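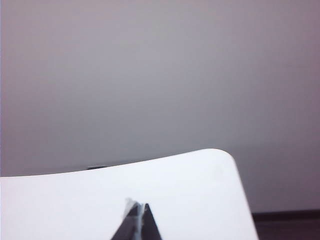
Chapter 6
Labels, Tags and Readers

6.1 What this chapter covers

Chapter 5 dealt with the stock record: what it holds, who may change it, and when a change is posted. It took for granted that the item in a person's hand could be matched to the right record. This chapter looks at how that match is made.

There are three common ways to do it. A person can read a number and key it in. A machine can read a printed code. A machine can read a radio tag. Most warehouses and stockrooms use at least two of these, and many use all three in different parts of the same building. The choice affects how fast goods move through receiving, how many errors reach the stock record, and how much is spent on labels and equipment over the life of the system.

After working through the chapter you should be able to read the basic structure of a printed code, work out a simple check digit, choose between a printed label and a radio tag for a given job, and write a short label specification. Section 6.5 returns to the Prastbridge parts depot, which was introduced in Chapter 2.

Terms used for the first time in this chapter: symbology, quiet zone, check digit, license plate number, passive tag, read rate, stray read.

6.2 The Prastbridge problem

The Prastbridge depot holds spare parts for commercial kitchen equipment. Its main supplier is Le Goff, which ships mixed pallets. A single pallet may carry door gaskets, thermostats, burner heads and boxed control boards, and the cartons are not sorted by type.

Until the spring of the year in question, receiving clerks checked each carton against a paper packing list and keyed the part number at a desk terminal. Part numbers at Le Goff have 10 characters, a mix of letters and digits. Clerks often confused the letter O with zero and the letter I with the digit 1. When the wrong number happened to belong to another part, the system accepted it without complaint, and the error stayed in the record until a picker went to a shelf and found something else there.

In March the depot manager, Valentyna Ostapchuk, asked for a list of every stock correction made in the previous quarter. There were 700. She sorted them by cause and found that the largest group went back to the receiving desk. A smaller group came from picking, and a third group could not be traced at all.

Her first idea was to add a second clerk to check the first one's entries. That would have caught many of the errors, but it would also have slowed down a desk that was already behind on most mornings. Her second idea was to stop keying part numbers.

Keep this case in mind as you read. The depot did not start with a piece of equipment and look for a use for it. It had a list of corrections with a cause written next to each one, and most of the later decisions came from that list.

6.3 Keyed entry and its errors

People who key numbers all day make errors of a few regular kinds.

A substitution error replaces one character with another, as when 4718 is entered as 4778.

A transposition error swaps two characters that stand next to each other, as when 4718 is entered as 4781.

An omission leaves a character out. A doubling puts one in twice. Both change the length of the number, so a system that checks length will reject them.

Substitutions and transpositions keep the length the same and are harder to catch. The usual defense is a check digit. This is an extra digit, placed at the end of a number, that is worked out from the other digits. When the number is entered, the system does the same arithmetic and compares its answer with the digit that was keyed. If they differ, the entry is refused.

Many retail product numbers have 13 digits, of which the last is a check digit. The rule is short. Take the first 12 digits from left to right. Multiply the first by 1, the second by 3, the third by 1, the fourth by 3, and so on. Add the results. The check digit is whatever must be added to bring the total up to the next multiple of 10. If the total is already a multiple of 10, the check digit is 0.

This rule catches every single substitution. It catches most transpositions of neighboring digits but misses those in which the two digits differ by 5. Swapping a 2 and a 7, for instance, leaves the check digit unchanged. Exercise 6.4 asks you to show why.

A check digit tells the system that a number is badly formed. It says nothing about whether the number belongs to the carton on the desk. A clerk who reads the wrong line of a packing list and keys it perfectly will pass every check.

6.4 Printed codes

A printed code carries the same number in a form that a scanner can read. The set of rules for turning characters into marks is called a symbology. Symbologies fall into two families.

Linear codes are the familiar rows of bars and spaces. The information is in the widths, and the height is there only to make the code easier to hit. A linear code is simple to print and can be read by almost any scanner, but it grows longer with every character added. Past a certain length it no longer fits on a small label or in the view of a handheld reader.

Two-dimensional codes arrange small cells in a grid. They hold far more in the same area and include extra data that lets the reader rebuild the message when part of the code is damaged. They need an image-based reader. A laser scanner of the older type, which sweeps one line of light across the label, cannot read them.

Both kinds need a blank margin, called the quiet zone. For linear codes it lies to the left and right; for most grid codes it runs along all four sides. The reader uses it to find where the code begins. Text, borders or tape edges in the quiet zone are among the most common reasons a good code will not scan, and the fault often appears only after someone has redesigned the label to fit more on it.

Other points to settle before printing:

Contrast. Dark marks on a light, dull background read best. Red marks may vanish under a red scanning light. Glossy film can throw light back into the reader.

Surface. A code wrapped around a narrow tube may curve out of sight at both ends. On a cylinder, run the bars like the rungs of a ladder.

Placement. Put the label where a person will be holding or facing the item. A label on top of a carton is hidden as soon as another carton is set on it.

Wear. Direct thermal labels need no ribbon and are cheap, but they darken with heat and fade with time. Thermal transfer labels cost more and last longer.

6.5 License plates

The Prastbridge depot could not simply scan Le Goff's cartons. Some had a printed code and some had only text. Codes that were present did not always hold the part number; a few held an order number.

The answer it chose was a license plate number. This is a serial number that means nothing by itself. The depot prints a roll of labels, each with a different number, and sticks one on every carton as it comes in. The system ties that number to the part, the quantity and the delivery. From then on the carton is moved, counted and picked by its license plate.

The link still has to be made once, and it can still be made wrong. The depot cut down the risk by loading Le Goff's shipping notice into the system before the truck arrived. The clerk scans a new license plate, and the screen lists only the parts expected in that delivery. Picking from a short list is slower than scanning but much safer than keying.

The system analyst on the project, Yannick Ferrand, set one firm rule: a license plate is never used twice. When a carton is emptied, its number is closed. The first roll of 2,000 labels lasted around a month, and a serial number with eight digits gave the depot plenty of room.

6.6 Radio tags

A radio tag holds a number in a small chip joined to an antenna. A passive tag has no battery. It draws its power from the reader's signal and answers with its number. The reader does not need to see the tag, and it can collect many tags in one pass.

These two facts are the main attraction, and they also cause the main difficulties. Metal reflects the signal and water absorbs it, so a tag between two steel pans or behind a case of liquid may not answer. The share of tags present that are successfully read is the read rate. The opposite fault is the stray read, where a reader picks up a tag that is nearby but not part of the job, such as one on a pallet waiting at the next dock door.

The depot tested radio tags using a fixed reader from Ganix and tag-printing software from Rornow. Boxed gaskets read well. Burner heads, which are cast metal, did not, and the result changed with the way the cartons were stacked. The depot kept printed labels on cartons and put radio tags on its returnable plastic totes, which pass through one door and are never stacked close to metal.

6.7 Before you go on

The next sections take up handheld readers, batch and live connections, and what a reader should do when it loses contact with the host system. They assume you can answer the following without looking back.

Why does a check digit fail to stop a clerk from entering the wrong part?

What must be left blank around a linear code, and on which sides?

Why did the depot choose a number with no meaning for its carton labels?

Name two conditions that lower the read rate of a passive tag.

Worked answers to the odd-numbered exercises are at the back of the book. Exercise 6.1 uses the Prastbridge correction list, which is printed in full in Appendix C.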